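The Grip That Wouldn't Let Go

The linen room at Wiltard is at the back of a long low building that used to store farm seed, and if you visit in April, as I did, you will want to keep your coat on. The company rents and launders cloth for hotels and banquet halls, and for a little over a year it has been trying to teach robot arms to help with the large flat pieces, the ones that wear out people's shoulders. I had come to write about the teaching. I ended up writing mostly about one bad morning.

Eugénie Bailly runs the work, and she told me the story over a paper cup of very strong tea, starting (as she likes to start everything) a good deal earlier than I expected, with her grandmother's ironing. The short version is that one of the arms took hold of a sheet, somebody else had hold of the other side, and when the program told the fingers to open, they stayed shut. The arm then went on to its next move, because as far as it knew the cloth was gone.

The person on the other side was a trainee who had wrapped the hem once around her hand to get a better hold, the way you would at home. She was pulled forward two steps before a coworker hit the stop button. She had a sore wrist and a bruise and was back the next week, and she has asked me to leave her name out, which I am happy to do.

"People want it to be the arm," Bailly said. "The arm was wonderful. It did every single thing we told it."

The trouble was smaller and duller. The gripper, a model sold under the name Gerix, reports whether it is open by reading its motor, and a linkage pin between the motor and one finger had worn until it slipped. So the motor turned, the report came back "open," and the finger sat there pressing its pad into the cloth. The log for that morning shows 168 releases, all marked good. Bailly thinks the last 11 were already sluggish, and she has gone over them more often than is probably healthy.

What bothered her more was the stop. It took around 20 newtons of pull before the arm would have halted by itself, and a tired person leaning the wrong way feels that as quite a tug. Nobody had set the number carelessly. It had been raised during the winter, when the heavier banquet cloths kept tripping it, and then the heavy cloths went away and the number stayed.

The fixes have been going in a few at a time. Pirner, the small shop that maintains the equipment, now pulls the pins on a schedule and keeps the old ones in a jar on the windowsill, where I spent a while turning them over in my palm. The wear is hard to see, but you can feel it with a fingernail. A second sensor, made by Ursu, checks the finger itself, and the arm will not move until the two agree.

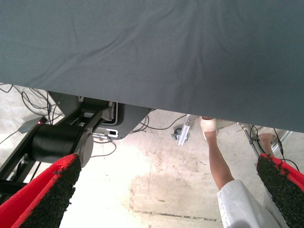
Then there are the habits, and those have been slower. Everyone who handles cloth near an arm is taught to hold the edge flat between thumb and fingers, never wound around anything, and to say "mine" out loud when they have it. I felt silly saying it the first few times. By lunch I was saying it to the sandwich tray!

Bailly also put the pull limit back down, knowing it would mean more false stops, and it has. On a heavy day the arm quits over and over, and someone has to walk over and clear it. There was grumbling about this while I was there, good-natured for the most part, and she let it go on without interrupting. Her view is that a machine that stops too often at least gets looked at.

The trainee, for her part, still works with the arms. I asked whether she had thought about moving to the folding tables, and she said the folding tables are next to the loading door and she hates the draft.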